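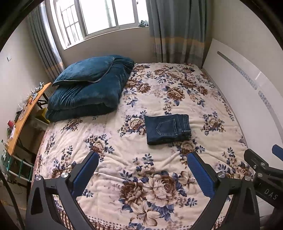 Ea Hjaltested

2022-08-15

Folding and storage notes, bedroom textiles. Continues from the page on shirts.

Ditte wants the jeans question settled before we write up the care sheet for Flosdale, so I spent the morning on it. The claim, as it reached us, is that a compact fold for denim saves shelf space, keeps creases off the front of the leg and lets you pull one pair out without wrecking the pile. I believe the third part. I half believe the first. The second I think somebody made up because it sounded good in a leaflet.

I did the folding on the bed instead of the bench. The bench is the right height and the bed is not, but people at home fold on beds, and I am tired of instructions that only work on a hard flat top. A blanket gives under your hands. You press a fold down and the whole surface goes with it, and the cloth underneath wrinkles up. Our floral blanket does this badly. It is also a terrible background for judging whether an edge is straight, with all those bouquets, and I kept lining things up against a rose.

The fold, for the record, as I did it:

Zip and button closed. One leg over the other, back pockets to the outside. Smooth from the waist down, not from the hem up (hem up pushes all the slack into the seat). Tuck the crotch point in so the long side runs straight. Hem up toward the waistband, stop a little short. Fold again until you have a rectangle you can pick up with one hand. Pocket up, so you can tell which pair it is without opening it.

The step that matters is stopping short of the waistband. If the hem goes all the way up you have the thickest part of the leg sitting on the thickest part of the waist, and the package rocks. Plorden's sheet says to bring hem and waist "flush." I tried flush several times and got a wedge every time. Either they were using much thinner denim than ours or they never stacked the result on anything.

What you end up with is smooth on the folded side and all layers on the open side. I don't mind that. Eyvindsson minds it a lot in the notes he sent over, where he insists the layered edge should go to the back of the shelf so it can't be seen. Fine if you care how a shelf looks. If you are trying to find the dark pair among other dark pairs, you want the pocket and its stitching, and the edge makes no difference.

Space. I am not convinced by the number everyone repeats. Their figure is that you get the pile down to 300 mm deep from 400 mm, and that this lets you use a shallow shelf. I went back to where the 400 comes from and it seems to be a pair folded once and laid down by someone in a hurry. So the comparison is between a careful fold and no real fold at all. Against an ordinary decent fold in half and then thirds I would expect the saving to be small, and I would like to see it measured before it goes on a sheet with our names under it.

Height is where nobody gives a figure, and height is what you pay with. A smaller rectangle is a thicker one. The cloth has to go somewhere! On a shelf with 50 mm to spare at the top this could easily cost you a pair. Added to the list of things to measure.

Creases. I left the first pair folded while I dealt with the quilt, which is not a fair test of anything, and then opened it. There was a line across the thigh. It would be odd if there were not. Denim folded and pressed flat takes a line, and moving the fold up or down the leg only moves the line. I can't see any way the compact version avoids this, and it adds another fold, so if anything there is more to go wrong. Ditte's answer to this was that the lines drop out in wear. Probably so, but then they drop out for every method and it isn't an argument for this one.

The quilt. Still in a heap of its own at the far corner of the bed with its pillow on top, and I'm leaving it there overnight. The plush does not behave. You fold it into layers and the front gathers up, the corner goes round instead of square, and behind the pillow it humps up again. I thought the weight of the pillow might hold it down. It holds down the part it sits on.

Vinska's instructions say to fold plush quilts in thirds and "compress gently by hand." I would like to know whose hand. My suspicion is that a thick quilt should not be asked for sharp corners in the first place, and that the sheet should just say to fold it loosely and put it at the bottom of the cupboard. Ditte thinks customers will feel shortchanged by that. I think they will feel worse if they follow our diagram and end up with a hump.

One thing in favor of keeping the pillow with the quilt: same teal-blue, same place, you carry both in one go. I would keep that in. It's the only piece of advice in the bedroom section I haven't had to argue with.

Small stuff:

The draft calls the jeans fold "self-standing." Ours lay flat the whole time, I never tried standing a pair up, and I'd rather we took the word out until someone does.

The drawing on page 3 has the waistband on the left and the text has it on the right. I work with it on the right. Pick one.

Belt loops catch on the pair above when you slide one out of a pile. Minor, but it does spoil the claim about not wrecking the pile, which was the part I believed. Pulling straight up and out avoids it if there is room over the stack, and we are back to height again.

The care sheet currently runs to over 400 words on denim alone. The method needs perhaps a quarter of that. The rest is promises.

To do:

Measure depth and height for the compact fold against the ordinary one, same pair, same person folding. I should not be the person, I've already made up my mind. Ditte to do it.

Repeat with something light, to see if Plorden's flush fold works on thin cloth. I'd be glad to be wrong about this one.

Leave two pairs folded, one each way, under equal weight, and compare the lines. Needs proper time and a labeled shelf, so not this week.

Plain sheet over the blanket next time, before anybody starts judging edges.

Added after lunch: Ditte read this and says I am being unfair to Eyvindsson, who apparently stores his jeans in an open rack facing the front door. All right. Layered edge to the back, if you have an open rack. I've put it in as optional.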